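Can a machine do the chores yet?

My sister asked me this in December while she was emptying my dishwasher, and I gave her a long answer that didn't help. I'm trying again with more time.

The short version is that a machine can do some parts of some chores, in a room set up for it. I've followed this field for 17 years, first from a packing line in Gramthorpe and now from a desk, and that answer has gotten better slowly. On the packing line we had arms that put lids on tubs all day. They were good at it. If a tub came down the belt on its side, a person had to walk over and stand it up.

Home is mostly tubs on their side. The forks are in with the spoons, the towel is under the cat, and the mug has a handle that points a different way every time. I wrote down everything I picked up in my kitchen one evening between dinner and bed. The list came to 102 items. Most of them I handled without looking for more than a second, and a few I don't remember touching at all.

So the research tends to start small, with picking up one thing and putting it in one place. A lot of that now happens in simulation, where a dropped object costs nothing and you can start over as often as you like. A plain table, a gray arm with a black gripper, a thin red stick and a small black block leaning back on its base are plenty to work with. 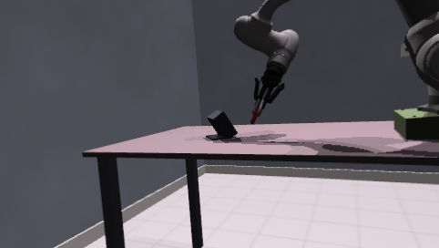
Ákos Bodnár wrote to me after my last post on this to say that I give simulation too much credit. In his view a thin part is the worst thing to practice on in software, as the contact between finger and part is where the software guesses the most, and he would sooner have 35 bad tries on a real bench than a week of good ones on a screen. He also thinks the shop floor will get there well before the kitchen does, and that people should stop talking about the two as one problem.

I agree with him on the second point. A shop can change its floor to suit the machine. It can buy trays that hold every part the same way up, paint the lines, and fix the lights. I'm not going to buy trays for my spoons.

On the first point I'm less sure. Real benches are slow and somebody has to reset them. When I visited the workshop at Prirna, resetting the parts took 3 people most of an afternoon, and one of them told me it was the dullest job she'd had. That's a chore too, and I'd like to see a machine do it.

For now my sister can keep emptying the dishwasher when she visits. I'll write up the towel folding question next, once I've read the two papers I've been putting off.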